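Course 302: Seasonal Festivals and Visitor Management
Handout for Unit 3: The Lantern Evening as a Public Event

Issued June 17, 2018. Students should read this handout before the seminar and bring a printed copy. It replaces the outline distributed in May.

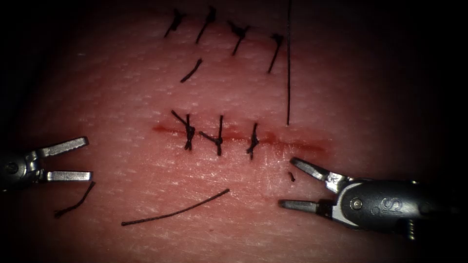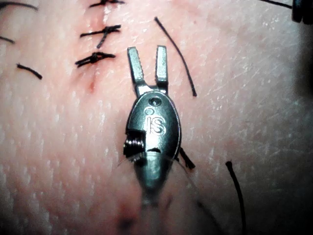 1. Scope of the unit

Unit 2 dealt with daytime parades. The present unit turns to evening festivals held beside water, in which paper lanterns are lit and set afloat or carried in procession. The main case is the lantern evening at Belelstead, a river town whose festival grew from a parish observance into a regional attraction. The lake festival at Starcombe is used for comparison. Students are not expected to know either town in advance.

2. Terms used in the lectures

Procession route: the full path walked by lantern carriers, including the assembly area and the place where they disperse.

Release point: the stretch of bank from which lanterns are placed on the water. A festival may have several release points, but each must have its own steward.

Viewing ground: any area where spectators stand or sit for more than a short time. Bridges are treated separately, as they serve both as viewing grounds and as routes.

Dwell period: the time between a visitor's arrival and departure. It is longer at lantern evenings than at parades, and this affects food service, restrooms and transportation.

3. The Belelstead case

The Belelstead festival was for many years a single evening. Households made their own lanterns, walked down Mill Street at dusk and released them below the old bridge. Attendance was local and no tickets were issued. When the regional rail timetable was extended to include a late return service, visitors from outside the town began to attend in larger numbers, and the lower bank became crowded well before dark.

The organizers responded in stages. The first change was to move the assembly area to the fairground, which allowed carriers to form up away from traffic. The second was to divide the release into 2 sessions, with the earlier one set aside for families with young children. A third proposal, to charge for places on the bridge, was discussed and withdrawn after objections from residents. The bridge is now closed to standing spectators and kept open for those crossing on foot.

Lanterns are currently supplied by Nostov, a workshop that produces them in untreated paper with a flat base. Home-made lanterns are still accepted if they meet the same rules on size and materials. Wire frames are refused at the assembly area. The lanterns are collected downstream by boat on the same night, and a further check of the banks takes place the following morning.

4. Comparison with Starcombe

Starcombe holds its event on a lake, where there is no current to carry the lanterns away from the shore. The release takes place from moored platforms, and admission is limited to 40 persons on each platform at a time. Waiting visitors are directed to the gardens, where music is provided. The arrangement is orderly, although regular visitors have remarked that the procession has lost much of its former importance.

Students should consider how far the difference between the two festivals follows from geography and how far it follows from management decisions. Wind is a particular concern at Starcombe, and the organizers reserve the right to hold the procession without a release.

5. Required reading

Swati Reader in Festival Studies, chapter 3, on evening events. The section on street lighting may be omitted. The Belelstead program and stewarding plan are available in the course folder.

6. Written assignment

Prepare a stewarding plan for a lantern evening in a town of your choice. The plan must include a sketch map showing the procession route, all release points and all viewing grounds. State what will be done if rain begins after the carriers have assembled. Plans that rely on closing a main road must show an alternative route for emergency vehicles.

Work is to be submitted through the department office. Late submissions require a signed extension form. Maps may be drawn by hand, provided that all labels can be read when copied in black and white.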